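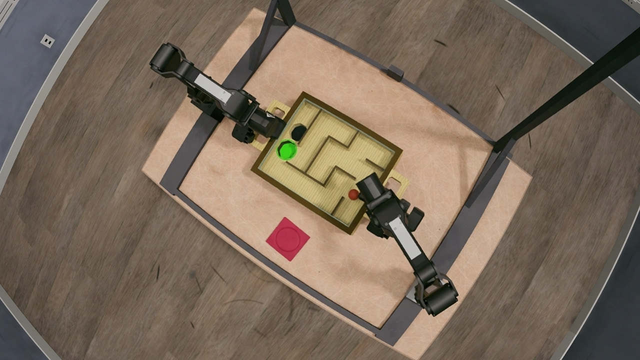 *Figure 1. Simulated work cell with the maze tray between the two arms.*

## 4. Two-Arm Tray Exercise

This section applies to the Clider bench kit, simulation package, as supplied to sites taking part in the Wivbridge household and shop-floor chores study. Read Section 3 (Starting the Simulator) before carrying out any step below. Document issued 16/01/2018.

### 4.1 Purpose

The tray exercise is the fourth in the study and the first that calls for both arms at once. It stands in for a large group of ordinary chores: carrying a full baking sheet, moving a parts tray from one bench to another, emptying a dustpan without spilling it. In each of these, two hands hold one object and must agree on its height and angle at every moment.

Sites frequently ask whether a passing result means that the machine is ready for such work. It does not. The study takes the view that two-arm carrying is possible today under fixed conditions, on a known surface, with a known object. Homes and most small shops do not offer those conditions. Results from this section should be reported as results in the simulator only.

### 4.2 The Work Area

The tray has a handle at each short end, and each arm works from its own side. The green circular marker is at one end of the maze, beside a round black opening. The ball is red. The crimson square pad lies on the tabletop, apart from the tray, and takes no part in this exercise. It is used in Section 5.

> **Note:** The tray may be loaded at an angle to the frame. Do not straighten it by hand in the scene editor. The arm positions are worked out from the tray, and a tray moved in the editor will not match them.

### 4.3 Before You Begin

1. Close any other scene that is open in the simulator.
2. Load the scene named `Grasso`.
3. Confirm that both arms are shown and that neither arm is marked with a fault in the status panel.
4. Set the step rate to 100 per second.
5. Set the run limit to 2067 steps. A run that reaches the limit is stopped and recorded as incomplete.
6. Enter the site code in the log window. Runs without a site code are not accepted by the study office at Zevanberg.

### 4.4 Taking Hold of the Tray

1. Select **Both Arms** in the control panel.
2. Select **Approach**. Each arm moves to the handle on its own side.
3. Wait until the status line reads *At handle* for the left arm and for the right arm.
4. Select **Close Grippers**.
5. Check the grip readings. If one reading stays at zero, select **Open Grippers** and repeat from step 2.

> **Caution:** Do not select **Lift** with only one grip reading present. The tray will turn about the held end and the ball may leave the maze. The run must then be discarded.

### 4.5 Lifting and Tilting

1. Select **Lift** and enter a height of 108 millimeters.
2. Allow the tray to come to rest. The level reading should settle before any tilt is applied.
3. Tilt the tray in small amounts using the slider. Begin with the long direction of the tray.
4. Guide the ball around the partitions toward the green marker. The ball should be brought to rest on the marker, clear of the opening.
5. When the ball is on the marker, select **Level**, then **Lower**.
6. Select **Open Grippers** and **Withdraw**, in that order.
7. Save the run.

A trained operator should expect to use some 800 steps for a clean run. Longer runs are acceptable within the limit set in 4.3. Operators should not hurry the tilt in order to shorten a run; the study compares steadiness first and length second.

If the ball enters the opening, the run is finished. Record it as *Lost* and reload the scene. Do not place the ball back in the maze by means of the editor.

### 4.6 Automatic Runs

After the operator's runs have been saved, the same scene is given to the supplied control program.

1. Reload the scene.
2. Select **Program**, then **Tray**.
3. Remove your hands from the control panel until the status line reads *Done* or *Stopped*.
4. Save the run under the same site code.

The program often takes hold of the tray without difficulty and then fails while tilting. This is expected at the present stage and is not a fault in the installation. Sites should save failed runs in full. A log that contains only successful runs is of no use in judging whether a machine could be trusted with a tray of glasses.

### 4.7 Limits of This Exercise

The simulator gives the ball a smooth surface and gives the tray a fixed weight. Crumbs, grease, bent handles and uneven counters are not represented. No statement about kitchen, laundry or assembly work should be made to customers on the basis of this section alone.

For the corresponding bench procedure with physical arms, see Appendix C, revised in March. The bench procedure requires a guard and a second person at the stop button at all times.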